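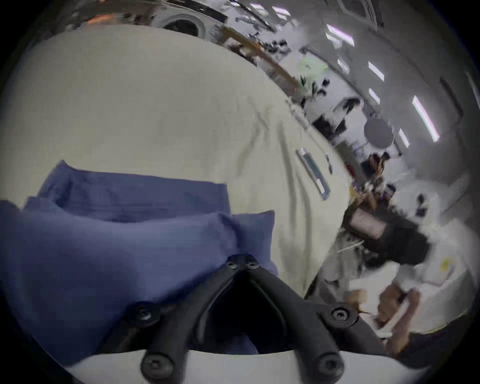 Why does our training defibrillator say "check pads" when the pads are stuck on properly?

It has lost the signal from the pad cable, and on the Nusis trainer the usual culprit is the plug, which feels fully home a good three millimetres before it is. Push until it clicks, then push again.

Ticket 4000
Raised by: Mottram first aid group
Unit: Nusis trainer, serial ending 207
Status: closed

Sunday, 9.40
Unit says "check pads" every few seconds, in the tone of a disappointed aunt. Pads are new. Manikin has been wiped down. Session starts at ten with a full room. Please advise.

9.52, Ekrem Türkmen, Olbridge equipment desk
Take the plug out, look for fluff, put it back in until it clicks. If it still complains, try the pads on a bare tabletop. That takes the manikin out of the argument.

10.05
No fluff. It clicks. Tabletop also has a pads problem, apparently. We have started with recovery position instead and are making it last.

10.20, Ekrem Türkmen
Which cable is it? The Werum one fits the same socket and does nothing at all once it's in there. Nusis cables have a grey collar. Werum ones have a black collar.

11.15
Black collar. It came in the bag with the unit, so we trusted it. The grey one was in the bandage box, naturally. Swapped over, and the unit now says "stand clear" like a professional. Two follow-up questions:

1. Volume resets to full after every power cycle. Half the street is standing clear.
2. Remote only works from arm's length.

14.30, Ekrem Türkmen
1. Hold the volume button down while switching on and it keeps the setting. Page 28 of the manual, under "Other".
2. Battery. The remote takes the flat round sort, and a tired one will still light the lamp, so don't believe the lamp.

Please send the Werum cable back to Olbridge. I'll put it with the others.

16.10
Volume fixed. New battery fitted, remote now works from the car park. Cable in the post. Happy to close.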